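플릴터, 얼룩 제거용 무향 세정제 ‘그로모드비’ 리필 제품 출시

인쇄하기 | 이메일로 보내기

7월 20일 – 생활용품 업체 플릴터(Flilter)가 다목적 표면 세정제 그로모드비(Gromodby)의 리필 제품을 내놓는다. 매끄러운 밝은색 표면에 생기는 긁힌 듯한 자국과 손때를 닦는 데 쓰는 제품이다.
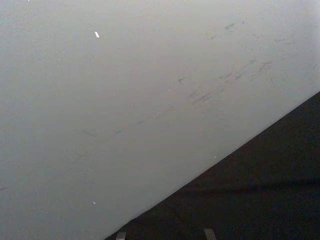
응이오 로키어는 세정력보다 냄새 때문에 제품을 바꾸는 사람이 많다며, 부엌과 아이 방에서 같이 쓸 수 있는 무향 제품을 오래 기다렸다고 말했다. 다 쓴 분무 용기를 매번 버리는 것도 마음에 걸렸다고 덧붙였다.

리필 제품은 200ml 파우치 한 가지로 나온다. 기존 분무 용기에 그대로 부어 쓰며 물에 희석할 필요가 없다. 성분은 현재 판매 중인 본품과 같고 향료와 색소는 넣지 않았다. 파우치는 2개 묶음으로만 판매하며 낱개 판매 계획은 아직 없다.

플릴터는 지난해 11월부터 시험 사용을 진행했다. 참여 가구는 약 3420곳이었다. 설문에서 가장 많이 나온 요청은 리필 제품이었고, 분무구가 막힌다는 의견이 그 뒤를 이었다. 회사는 이에 따라 본품의 분무구도 새 부품으로 교체했다. 기존 용기를 가진 소비자는 고객센터에 신청하면 새 분무구를 무료로 받을 수 있다. 배송비도 회사가 부담한다.

제품 개발을 맡은 레카 쉬치는 “마른 천에 두 번 뿌려 닦고, 자국이 남으면 잠시 두었다가 다시 닦으면 된다”며 “거친 수세미는 표면의 광택을 바꿀 수 있으니 부드러운 천을 권한다”고 설명했다. 도장면이나 플라스틱에 처음 쓸 때는 눈에 띄지 않는 곳에 먼저 시험해 보아야 한다. 원목과 천연 대리석, 가죽에는 사용하지 않는다.

그로모드비 리필은 플릴터 온라인몰과 생활용품점 딕사이드(Dikside) 13개 매장에서 판매한다. 딕사이드 매장에서는 본품과 리필을 함께 사는 고객에게 닦음용 천을 한 장 증정하며, 준비한 수량이 소진되면 행사는 끝난다. 온라인 주문에는 증정품이 포함되지 않는다.

제품 및 취재 문의: 플릴터 홍보팀 베로니카 뵈뢰시

이 글 인쇄 | 이메일로 공유

관련 보도자료
플릴터, 주방용 세정제 용기 경량화
딕사이드, 빈 용기 수거함 운영 매장 확대
플릴터 신임 생산본부장에 줄러 퍼프
욕실 세정제 ‘펭(Peng)’ 사용 설명서 개정 안내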